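3. Surface finish and upkeep of solid wood worktops

The term "butcher block" is used in this paper for any worktop glued up from solid wood, whatever the species and whatever the finish (Figure 3).
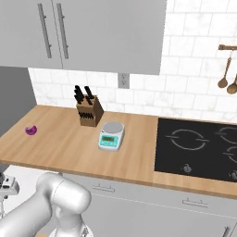

Figure 3. Light-toned butcher-block worktop with faint grain and a slightly darker front edge. Computer rendering.

3.1 Households and worktops

The data in this section come from the second wave of the household survey described in Section 2. Of the 4,000 households approached in the Grariro and Matić housing areas, 1,336 returned a complete form. A household was kept in the wood group if it reported at least one length of solid wood worktop in daily use, and if the length had been in place for a full year or more. Lengths used only as shelves, window boards or table tops were left out. Where a kitchen had both wood and another material, only the wood was assessed.

The form asked for the type of finish, the product used at the last treatment, the time since that treatment, the usual method of cleaning, and the position of the worktop in relation to the sink and the hob. Households that did not know the finish were asked to put a few drops of water on a clean part of the surface and to note whether the water stood up in beads or spread out. This test does not separate one oil from another, but it does separate a sound film from a worn one well enough for our purpose. Answers that could not be sorted by this test were coded as unknown and are excluded from the comparison of finishes, though they remain in the comparison of positions.

A subsample of 200 households agreed to a home visit. Visits were made by two assessors working together, and each length was scored before the form was opened, so that the stated finish could not affect the score. Visits to the Matić area began in March and were carried out in the same order as the forms had been received. Visits to Grariro followed the same rule.

3.2 Scoring of wear

Wear was scored on a five-point scale, from 0 (no visible change compared with a protected part of the same length) to 4 (open joints, raised fibre or black staining that would call for sanding back to bare wood). The protected part was normally the strip under a bread bin, microwave or other item that is seldom moved. If no such strip could be found, the underside of the front overhang was used instead, with the caution that the underside is often left with a single coat at the time of fitting and may differ in tone for that reason alone.

Four zones were scored separately: the back edge along the wall, the working area, the front edge, and the cut-out around the sink. The front edge was treated as a zone of its own in view of earlier reports that it loses its finish sooner than the flat surface. Hands, belts, drawer fronts and wet cloths all touch it, and the oil drains away from the arris while it is still liquid. A front edge that is a little darker than the top was not scored as worn unless the fibre was raised or the water test failed. Differences of tone between edge and top are common in new worktops. They may come from the direction in which the boards were cut, from the machining of the edge, or only from the angle at which light reaches it.

The assessors disagreed by more than one point in few cases, and almost all of these concerned the back edge, where dried sealant can look like a water mark. Such cases were settled by wiping the sealant with a damp cloth and scoring again.

3.3 Finish

Oiled worktops were the largest group, followed by hardwax oil and then varnish. Paint and untreated wood were too rare to be analysed. Scores in the working area were lowest for hardwax oil and highest for plain oil, but the gap narrowed once time since last treatment was taken into account. Plain oil that had been renewed within six months scored no worse than hardwax oil of the same age. In other words, most of the apparent effect of the product is an effect of how often it is put on.

Varnish behaved differently. Varnished lengths scored well in the working area and badly at the sink cut-out, and the scores within the group were widely spread. A varnish film resists water until it is broken. After that, water travels sideways under the film and the wood greys in a patch much larger than the original damage. Households with varnished worktops also reported the longest gap between treatments, and several stated that they had been told at the time of purchase that none would be needed.

The Silik test panels described in Section 2.4 give some support to this reading. The panels were wetted and dried for 1,000 cycles in the laboratory, with half of each panel scored through the film at the start. On the varnished panels, greying was confined to the scored half. On the oiled panels, it was spread evenly over both halves and was lighter in tone. The panels had no joints and no cut-outs, and were never wiped with detergent, so the comparison with worktops in use should not be pressed too far.

3.4 Position

Position had a larger effect than finish in every zone except the back edge. Lengths that included a sink scored higher than lengths that did not, and the difference remained when the cut-out itself was removed from the score. Splashing is the likely cause, together with the habit of leaving crockery to drain on the wood. Where a draining rack with a tray was in use, the score in the working area was close to that of lengths with no sink.

Nearness to the hob had little effect on the score for wear, but it did affect the joints. Open joints were found mostly in short lengths between a hob and an outside wall, and more often in kitchens where the worktop had been screwed down through round holes with no allowance for movement. Slotted holes or brackets were found in a minority of the kitchens visited. It was not possible to establish in most cases who had fitted the worktop, and the present tenants could rarely say.

3.5 Cleaning

Cleaning habits were recorded with the Mesurero diary sheet, which the household kept for two weeks before the visit. The sheets show more wet cleaning than the forms do. Households that had stated on the form that they wiped the worktop once a day often recorded three or more wipes, usually with washing-up water left over from the dishes. The number of wipes had a weak relation to wear. Whether the surface was dried afterwards had a stronger one, and this held for oil and hardwax oil alike.

Scouring pads were reported by a small part of the sample and were linked with high scores at the front edge. The sheets do not record how hard the pad was used or on which zone, and we draw no further conclusion from them.

3.6 Limits of the data

Households that returned the form are likely to take more interest in their kitchens than those that did not, and the scores may for that reason be too low. Time since last treatment was taken from memory. The water test was carried out by the households themselves and was checked only in the homes that were visited; in those homes the assessors reached the same result in most cases, with the exceptions falling mainly among varnished lengths. Species was recorded but is not used here, as many of the entries were left blank or gave only the colour of the wood. The effect of species on joint movement is taken up in Section 4 with the laboratory panels, for which it is known.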